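Review: Eltico Hand-Held Gripper, Firmware 3

The Eltico gripper was reviewed by the Iteo teaching laboratory over 1000 recorded demonstrations. The task set consisted of pen work on lined paper, performed in knit work gloves. The unit is light, well balanced and simple to mount. This review is chiefly concerned with a fault in its jaw release.
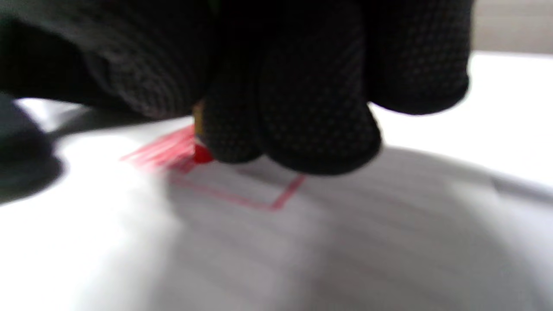
The fault first appeared at demonstration 300. When the trigger was let go, the jaws remained closed and the status light continued to report an open position. A user who trusts the light may reach toward jaws that are still under load. No injury occurred. The laboratory regards the matter as a safety defect and reported it to Eltico under case number 1524.

Fine drawing tasks, such as outlining a shape in red and filling it with short strokes, keep the operator's fingers close to the work. Gloves reduce the risk of pinching and do not remove it.

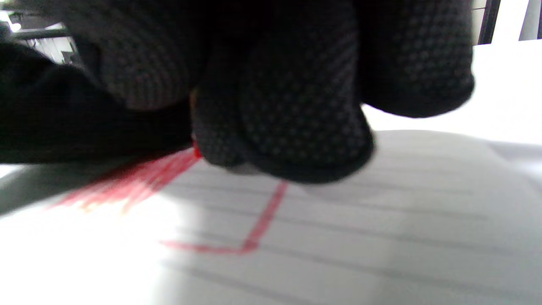
Eltico supplied a replacement spring in June. The jaws have released correctly in all sessions held after the repair, but the status light still lags. The competing Noiphan unit, tested on the same tasks, has a manual release lever and did not show the fault.

Purchase is recommended only with the new spring fitted. Owners of earlier units should request the part from the distributor, Brenov, before further use.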